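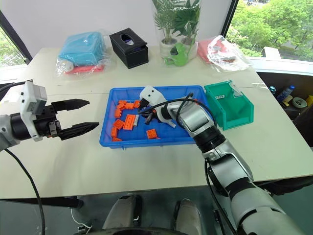

Asanka Kumarasinghe
22 Jan 2020

1/ People keep asking me whether a machine can tidy a house yet. My short answer is no. The longer answer depends on which part of tidying you mean, and most of the arguments I read mix the parts together.

2/ Take the job every parent knows: blocks in a tray, sort them, put them away. It breaks into find, reach, grip, lift, move, release, check. Reach and move are in good shape. Arms have done both in factories for decades.

3/ Find is decent if the colours are strong and the light is even. Orange on blue is kind to a camera. Grey on a grey carpet under a couch is a different job, and that's where the blocks in my house live.

4/ Grip is the slow one. Two stiff fingers need two faces of the block they can get at. A block lying flat against the rim of a tray offers one. A person drags it out with a fingertip without thinking. A gripper has to plan that drag as a separate move.

5/ Pieces that touch each other are worse. Close on one and you shift its neighbours, so the position you measured a moment ago is stale. You look again after every pick or you accept misses.

6/ Clear plastic is the other old enemy. Depth sensors tend to see through it, or see the glare, or return nothing. Anything still in its bag has a shape that changes when you touch it. I would leave bagged goods out of any first trial.

7/ Two arms help less than you'd expect. One can steady the tray while the other picks, and that's worth having. Running both in the same tray at once means neither may cross the other's path, so in practice one waits.

8/ On numbers. When someone quotes a success rate, ask what counted as a try. At Marikar we log every closing of the fingers, including the ones on air. Over 1,000 tries in May, the misses came in clumps — same corner, same pose, again and again. An average hides that.

9/ Ask about resets too. If a person straightens the tray every 20 picks, that person is part of the system and should be in the costing. The Brukemcombe trial left this out of its first write-up and put it in the second. The second is the one to read.

10/ Shop floors are nearer than kitchens. At Fundard the parts come in known sizes, the bins stay where they're put, and the night shift can live with a slow cycle. Up to 200 parts before a stop is useful there. A kitchen changes every time someone makes toast.

11/ Speed, for scale: I timed myself clearing a tray of mixed blocks in 10 seconds, using both hands as scoops. I have yet to see an arm try the scoop. They nearly all pick singly, as the software is built around one object at a time.

12/ So, for anyone with a budget: buy for one bin, one kind of part, fixed lighting. Write down what happens on a miss before you sign. If the answer is "an operator steps in", get the operator's hours in the quote.

13/ Several replies asked about laundry. Cloth is harder again and I've done little with it, so I'll leave that to people who have. Notes on fingertip wear at Billitz to follow once I've typed them up.

More from this author
Fingertip pads: rubber, foam or bare
Why your bin picker hates the corners
Cable routing on a moving wrist
What a reset costs
Reading a Billitz test sheet

We use cookies to remember your settings and to count visits. By continuing to browse you agree to their use. Manage cookies | Accept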